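23rd January

A slow sort of morning, and I was glad of it. The wind had been coming up from Buvcombe all night and I didn't fancy going out in it, so I made a second pot of tea and decided to get on with the clothes I've been meaning to sort through for ages. The shirts took no time at all. Then I got to the old blue jeans, and you know how it is with old jeans – I laid them out to fold them and ended up standing over them for half my tea.

They're the ones I bought for the long summer in Kanum, the June when Yhon Carhuamaca and I painted the whole back of the Joshi place for 25 dollars each and all the lemonade we could drink. They've faded so nicely since then. There are reddish-brown patches across the middle that I've never gotten to the bottom of (Yhon always said it was the porch stain, and I always said it was the truck), and the tan stitching has held up better than I have.

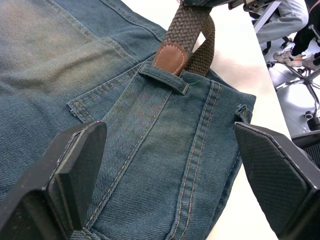
I had been thinking of putting them in the bag for the Zimau sale, I'll admit. They price everything in that sale by the bag, and a bag with jeans in it always goes first. But then I thought about what a new pair costs now, close to 100 dollars in the window I passed last week, and none of them with the give these have in the knees, and I lost my nerve. They'll stay. I can take a needle to the threads some evening when there's something good on the radio.

The belt is another matter, and I spent longer on it than I'd like to say. It's the stretchy braided kind my father wore every day of his working life, and he gave me my first one when I went off to school. I've never really gotten along with any other sort – you don't have to hunt for a hole after a big supper! I had half a mind to move it over to my good pants, and then I thought no, it's lived with the jeans this long, let them keep each other company.
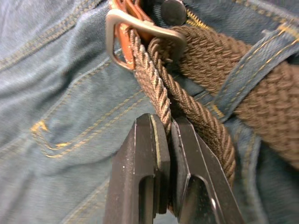
The old belt and buckle, still with the jeans.

After that I had soup and wrote to Yhon, two full pages, mostly about the porch. I hope the letter finds him well and not too busy to write back.

Recent entries
The bread that wouldn't rise
A walk out past Buvcombe
What I kept from the Kanum house
Letters, and the answering of them

Last updated: 23 minutes ago

Contact | Copyright, all entries the author's own | Back to top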